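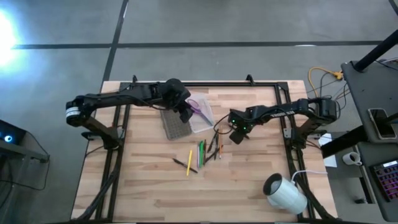

4.2 Desk Tidying

The second chore was clearing a work table. We chose it because most offices and repair counters need it done every day, and because it mixes easy objects with awkward ones. Pens roll when touched off center, and caps are small enough to slip between the fingers of a gripper. Figure 4 shows the two-arm station with pens, markers, caps and containers on the table.

Figure 4. Table objects and containers at the two-arm station. 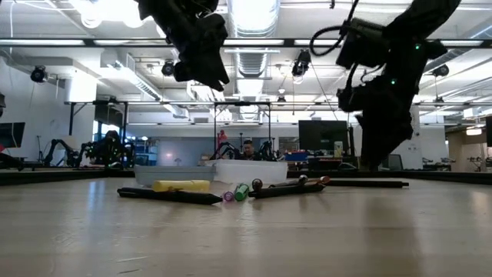 Each policy was trained on 600 demonstrations and tested over 341 trials. A trial ended when every writing tool was in a container or when 14 minutes had passed. Mutiso and Makori scored the trials separately and settled differences by watching the recordings together.

The Movance policy handled pens lying apart from each other well. It did worse when two lay side by side — it often closed on both and dropped one on the way to the bin. Caps were the most common cause of a timeout. A person does this job in far less time, and we would not yet put either policy to work at a counter without someone nearby to pick up what it leaves.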